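How Does a Mountain Railway Climb?

Hello again! I've just come back from my holiday in Kilodard, and I want to tell you about the best bit, which was the little train up to Rurkden. It climbs so high that my ears popped — twice!

Steep hills are hard for trains. Smooth wheels on smooth rails can slip, so mountain trains get some help from a gear, a wheel with teeth all round its rim.
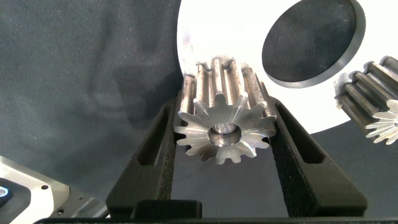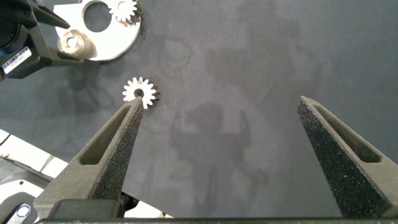
Teeth on the track

On a mountain railway there's often an extra rail down the middle, and it has teeth too. The gear under the train fits into them and turns, and up you go, a bit like climbing a ladder. Coming back down, the teeth stop the train running away.

What I saw from the window

First we passed cows, then pine woods, then nothing but rock and sky. The top station is 2,000 metres up and the ride takes 50 minutes. I ate my cheese roll far too early.

Try it yourself

Next time you're on holiday somewhere hilly, look between the rails. Can you spot a third one with teeth? And pack a jumper — it was chilly up there, even in the sunshine!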